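Pluralside: A Parcel-Sorting Arm for a Shared Workshop
Student Project Report
Submitted in partial fulfillment of the requirements for the practical year

Summary

Pluralside is a tabletop robot arm that moves small parcels from a mixed pile into groups according to destination. It was designed and built over one term in a shared workshop, using a purchased set of motors, a printed frame and a control board of the team's own layout. This report covers the build, the collection of human demonstrations used to set the arm's movements, and the tests carried out before submission. The arm met its target for lifting and placing. It did not meet its target for finding labels.

1. Background

The project began with a request from Kerr, a small mail-order business that shares the building. Kerr handles outgoing parcels by hand, and its staff asked whether a low-cost arm could take over the first rough sort. Commercial systems were outside the budget. The team had 700 dollars for parts, and this figure was fixed by the department at the start of the term.

The requirements agreed with Kerr were as follows. The arm had to work on an ordinary table, without bolts through the top. It had to handle cardboard boxes of mixed size, up to a weight of 5 pounds. It had to stop at once when a person reached into the work area. Speed was treated as a secondary concern.

2. Mechanical Build

The arm has a shoulder, an elbow and a wrist, with a two-finger gripper at the end. The first version of the frame was printed in two long sections, and the upper section bent under load during the first week of testing. The second version uses shorter sections joined by metal rods. It is heavier, and the shoulder motor had to be replaced with a stronger one as a result.

The base is held to the table with clamps. This arrangement was tested with the arm at full reach and a full load, and the base lifted slightly on one side. A steel plate was added under the base to correct the problem. The gripper fingers are faced with rubber sheet, which gave a better hold on smooth cardboard than the foam used at first.

3. Electronics and Control

The control board was drawn by the team and made by an outside supplier. The first batch had an error in the connector for the wrist motor – two pins were reversed – and the boards were corrected by hand. Motor positions are read and sent by a program named Nuvitbridge, which was written for this project and runs on a used laptop. A light curtain along the front of the table cuts power to the motors when it is broken.

4. Demonstrations
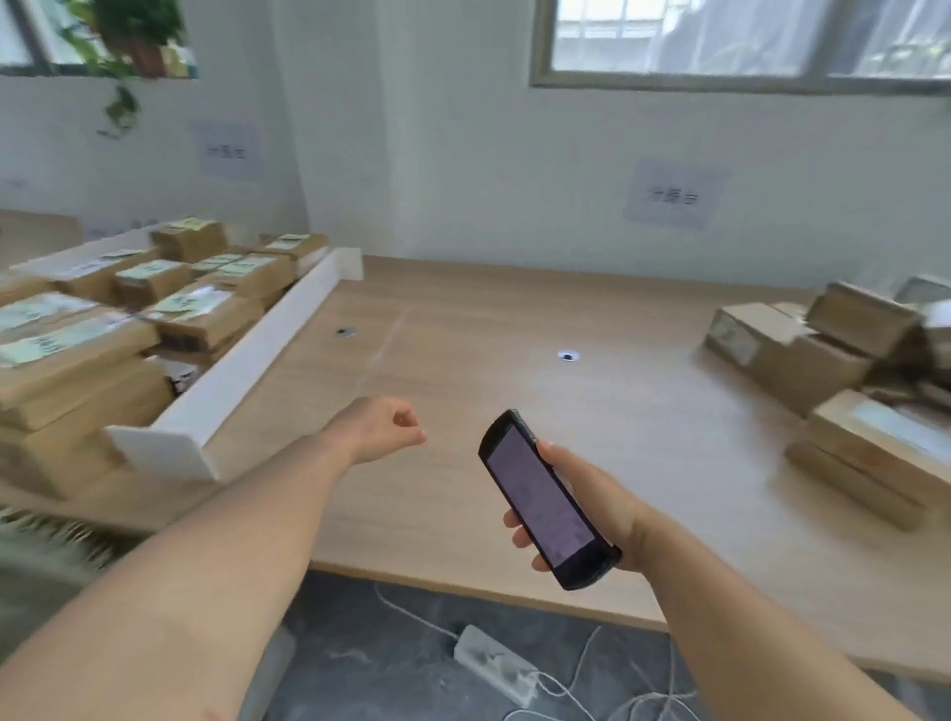 The movements of the arm were based on recordings of people sorting parcels by hand. Each recording was made from head height, so that the table, the hands and the parcels would appear much as the arm's own camera would later see them. Parcels to be sorted were placed on the left, in the long white tray, where the brown boxes lie in layers with many of their pale green or white labels facing outward. The looser group on the right, with some flaps standing open, was a harder case for the software, and the handheld device in the operator's right hand hides part of the table whenever it passes between the camera and the boxes. Recordings were kept in a shared folder under the name Usero, and each was reviewed by two members of the team before use.

In total, 49 recordings were accepted. A further 14 were set aside, mainly because the hands left the field of view during a lift. The team recommends that future recordings be checked on the same day – several faults were found only after the table had been cleared.

5. Test Results

Lifting and placing were tested with single boxes, then with boxes stacked in two layers. With single boxes the arm was reliable once the rubber facing had been fitted. With stacked boxes it sometimes moved the lower box while lifting the upper one. Lowering the speed of the wrist reduced this fault but did not remove it.

Label finding was less successful. The software performed well on flat labels under even light. It performed poorly on labels that wrapped over an edge, and results near a window changed through the day. Tests run in the late afternoon could not be compared fairly with those run in the morning. The light curtain stopped the arm in every trial.

6. Further Work

The team proposes a fixed lamp above the work area and a second camera at the side of the table. The wrist motor should also be replaced with one that reports its load, so that the arm can sense when a lower box is being dragged. Drawings, the parts list and the corrected board layout have been left with the department, and the arm remains in the workshop for use by next year's group.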